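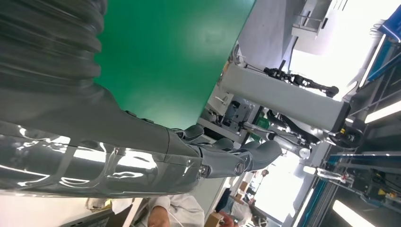 ## A good word for the plain shelf

I have a thing for shelves. Put me in a strange room and I'll drift past whatever I'm supposed to be looking at and end up at the back with my head tilted, checking how the uprights meet the rails. So of course my favorite corner at Vusik is the one with the white-and-grey shelving unit and its metal rails, a little way past the big green panel.

I went over in August to talk with Sobia Hayat about how she sets up a workroom, and we spent most of the morning on storage (my fault entirely!). Sobia has strong feelings about color. She likes one loud thing and lets everything else stay pale, and that smooth green against so much light grey does wake the place up. I came home wanting to paint my pantry door.

Her other rule is about reach. Anything she grabs daily lives between hip and shoulder. Heavy stuff goes low, and the top shelf is for things she'd be fine never seeing again. She keeps a stool for visitors who are shorter than she is, and I used it twice.

Then Fermín Ulloa wandered in with coffee and we got into labels. He's a masking tape and marker man. Sobia prints hers, and redid 136 of them one winter after he borrowed her marker and "helped." They still argue about whether screws belong by length or by head. I vote length — you always know how deep the hole is.

I've since moved two shelves at home up to shoulder height and thrown out a box of cables I'd been hauling around since my first apartment. The pantry door is still beige. I have the paint chips taped up next to the light switch, and my husband is leaning toward the darkest green.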